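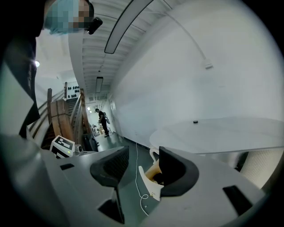 Issue 12, page 15

CALL FOR PARTICIPANTS

Jengate House invites adults from Clevville and Drakarby to take part in a study of how people use the stairs and landings of a family home. The house has a wooden staircase with a handrail, and all sessions are held indoors.

Each session lasts 60 minutes. Participants will be asked to carry everyday items between floors, put them away and complete a short questionnaire on storage. Up to 10 places are available.

Applicants must be able to climb a full flight of stairs unaided - flat, closed shoes are required. Previous participants in the May sessions may not apply again.

Travel costs within Clevville will be repaid on production of a ticket. Applications should be made in writing to the Swati Home Studies Office, Jengate House, and must be received by Mon 4 October.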